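Adebayo Eze
September 1, 2025

Thread on limescale, water hardness and why two houses on the same street can report different results. Mostly notes from testing my own tap water, plus some corrections people sent after the last thread.

Hardness is the calcium and magnesium dissolved in the water, reported as if all of it were calcium carbonate. My tap reads 118 mg/L on a drop titration kit. On the usual US scale that is the top end of "moderately hard."

Total hardness doesn't tell you how much scale you'll get. Scale depends mainly on the part that is balanced by bicarbonate, called temporary or carbonate hardness. The rest, mostly sulfates and chlorides, stays dissolved at ordinary boiling.

Heating drives off carbon dioxide. The bicarbonate shifts to carbonate, and calcium carbonate comes out of solution. It prefers a hot surface that is already rough, so a little old scale speeds up the new scale.

If your kit has an alkalinity test, run both. When alkalinity is lower than hardness, the alkalinity figure is your temporary hardness. When it's equal or higher, treat all of the hardness as temporary.

Danjuma Fashola asked about test strips. They read in wide color bands. Fine for telling soft from hard, no use for tracking a change from month to month. Use drops, and take the sample from the cold tap after it has run for a minute.
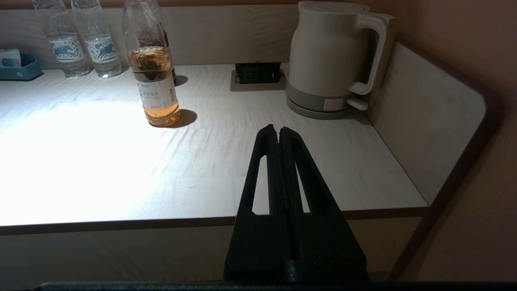
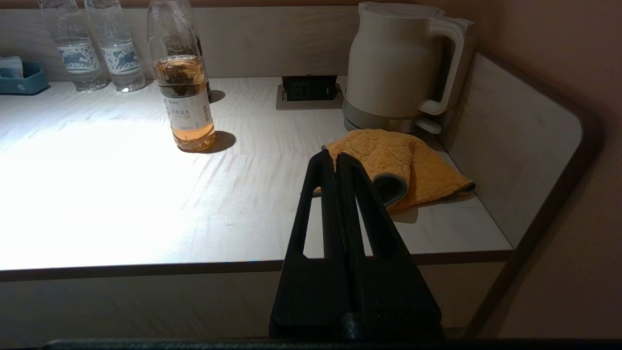
Does a softener lower the alkalinity too?

An ordinary salt-based softener leaves alkalinity where it was. It swaps calcium and magnesium for sodium. The bicarbonate is still in the water, but sodium carbonate is very soluble, so hardly any scale forms.

Removing scale: citric acid, 36 g per liter of water, is what I use. It dissolves the carbonate and gives off carbon dioxide, hence the fizz. When the fizzing stops, either the scale is gone or the acid is used up. Look before you add more.

Temperature: I keep the citric solution under 60 °C. Warm is faster than cold. Very hot solution on thick scale can leave calcium citrate, a white deposit that is slow to dissolve and easy to mistake for the scale you started with.

White vinegar works by the same reaction. It's weaker per gram and it smells. Don't mix either acid with bleach, and keep both off marble and limestone, which are calcium carbonate themselves.

Correction to the last thread, thanks to Amarachi Ajayi: I wrote that a carbon filter jug reduces hardness. Plain carbon doesn't. Jugs that do reduce it have an ion exchange resin mixed in with the carbon, and that resin wears out well before the carbon does on hard water.

On the two houses question. One had a softener on the whole cold line, including the kitchen tap. The other had it on hot only. Same supply, same meter reading at the street, very different numbers at the sink. Check the plumbing before you blame the utility.

My log covers nine weeks so far. The alkalinity moves more than the hardness. The supplier blends river water and well water, and the mix changes with demand. I'll post the table when September is complete.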